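Projects > Troltent > Data > README

Troltent Household Handling Set

The Troltent set was compiled by the Bemum laboratory for research on learning manipulation from human demonstration. It contains 438 episodes recorded with hand-held grippers in furnished rooms. Release notes were last revised on 4/27/23.

Each episode concerns the sorting of small household goods. Object types include cigarette packs, lighters and sponges, and containers vary between rooms. 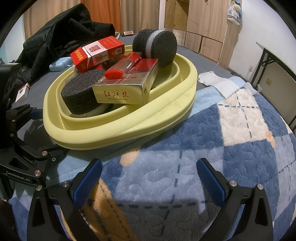
How should the episodes be divided for training and testing?
Divide them by room. The 23 rooms are listed in the index file, and 17 of them form the standard training split.

A baseline policy, Vik, was trained on the standard split and evaluated over 500 trials. Its success rate fell in rooms that were absent from training, chiefly where objects lay close together. Results on other splits should be reported separately.

Labels for grasp and release were checked by hand. Lighting was not controlled.

Contact: Cenport Data Office | © Bemum | Back to top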